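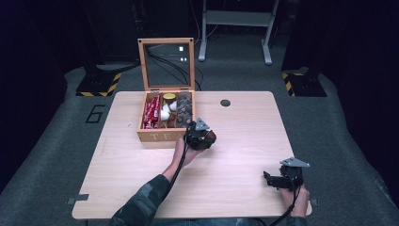

Shoshana Begay
Program Instructor, Student Robotics Club

Workshop Tips: Practicing With Hand-Held Grippers at the Table
Posted Tue 24 December

The following recommendations apply to all members preparing for the Skaltel sorting event. Members are expected to read them before signing up for table time.

Setting up the box

Place the tea box toward the back left of the table and open the lid fully before picking up the grippers. Leave the rest of the tabletop clear. Do not press on the glass panel in the lid. Fingerprints may be removed with a soft cloth and a small amount of water applied to the cloth, never sprayed onto the pane.

Keep the same kind of item in each compartment from one session to the next. Packets should stand upright. Small brown items are the usual starting exercise, as they can be taken from the top of a pile without disturbing the divider.

Handling the grippers

Close the jaws slowly and stop when the item is held. Squeezing harder marks wrapped goods and splits paper packets. Lift straight up until the item is above the rim of the box, then move sideways. The second gripper should remain low and out of the way until it is required.

Members who find one hand weaker than the other should complete 40 lifts with that hand alone before attempting two-handed work.

Cables and clothing

Run each cable back along the forearm and let it fall toward the lap. A cable pulled across the tabletop will catch the corner of the box. Close-fitting sleeves are required. Bracelets and watches are to be left in the member's bag.

Walk around cables on the floor. Do not step over them while carrying the box.

Care of supplies

Items used for practice are not to be eaten or returned to the kitchen. Replace any packet with a torn edge. Crumbs and tea dust may be brushed from the compartments with a dry pastry brush. The wood should not be soaked; if it becomes sticky, wipe it with a damp cloth and leave the lid open until dry.

Time limits

Table sessions last 60 minutes, including setup and cleanup. Members should rest their hands whenever the grip becomes unsteady. Entries for the Skaltel event must be submitted in writing, with the signed equipment form attached. Forms are available in Room 3810.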